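Plastic colander smells like onions after washing, how do I get it out?

Posted in Kitchen & Cleaning
Zübeyde Toprak
September

I moved into a shared place in Grikstead at the end of the summer and bought most of my kitchen things secondhand. Pots are fine. The plastic stuff is not. I have a colander, two mixing bowls and a set of storage boxes, and all of them smell like onion or old curry. The boxes also have an orange stain from tomato sauce.

What I have tried so far:

Dish soap and hot water, several times.
One run in my neighbor's dishwasher (I don't have one).
Lemon juice, wiped on and left for maybe ten minutes.

The smell goes away while things are wet and comes back when they dry. It's worst in the boxes with lids. I keep them in a closed cabinet under the counter, no window nearby. I would like to keep the boxes if I can, as they stack well and fit my shelf. I'd rather not use bleach on anything that touches food, but I will if that is the normal thing to do. Does anybody know what works, and when is it time to give up and buy new?

3 replies

Nevzat Karaca

Baking soda. Works every time.

Birsen Dursun

Baking soda is right but you have to give it time. I worked in a school kitchen in Junik and we had shelves full of plastic containers, so I have done this a lot.

Wash everything first with dish soap and get the grease off. This is the part people rush. Oil soaks into the surface of soft plastic and it holds the smell, so if the piece feels even a little slick when you run your thumb over it, wash it again. Use a soft brush in the corners and under the rim. On lids, pull out the rubber seal if it comes out and wash that by itself. Half the time the seal is the whole problem.

Then fill the sink or a bucket with warm water and stir in baking soda, about 2 tablespoons to a quart. Put the pieces all the way under and leave them overnight. If they float, put a plate on top. For the colander make sure the holes are clear before you soak it, a toothpick or an old toothbrush is good for that.

In the morning rinse, and dry them completely with the lids off. Outside in the sun is best. I would leave them out for 24 hours if the weather is good. Sun also takes out a lot of the tomato stain, more than any cleaner I have used. It may take more than one day. Turn them so the stained side faces up.

If there is still a smell, crumple some newspaper, put it in the box, close the lid and leave it for 48 hours. Then wash again with soap.

After that, don't store them closed. Keep the lids in a separate stack. Your cabinet sounds like it has no air, so prop the door open for a while after you put dishes away.

As for bleach, I don't bother with it for smells. If you do use it, never mix it with vinegar or any other cleaner.

When to throw out: if the inside is scratched up and cloudy, or if it feels sticky after washing. Sticky plastic does not come back.

Masaru Ishida

Agree with most of that. A few things to add.

White vinegar is an option if the baking soda doesn't do it. One part vinegar to one part water, soak for an hour, rinse well. I do it separately from the soda soak. Together in the same bucket they mostly cancel each other out.

I would not keep putting the old boxes through a dishwasher unless they are marked for it. Thin ones warp and then the lids don't seal.

Also check that it isn't the cabinet. I had the same trouble in my last apartment and ended up washing the shelf with soda water, and the smell in the bowls went with it. Take everything out, shut the door for a day and then smell inside. 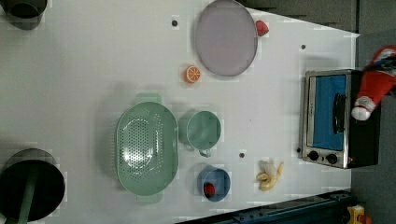 Green colander with the plate and pots.

For the storage boxes, I switched to glass for anything with tomato or onion in it and kept the plastic for dry food like rice and pasta. I paid 11 dollars for a set at the Likham thrift store, lids included.

Zübeyde Toprak

Thank you all. The seals do come out, I had no idea. They were pretty bad underneath. Soaking everything tonight and I'll wipe down the cabinet too.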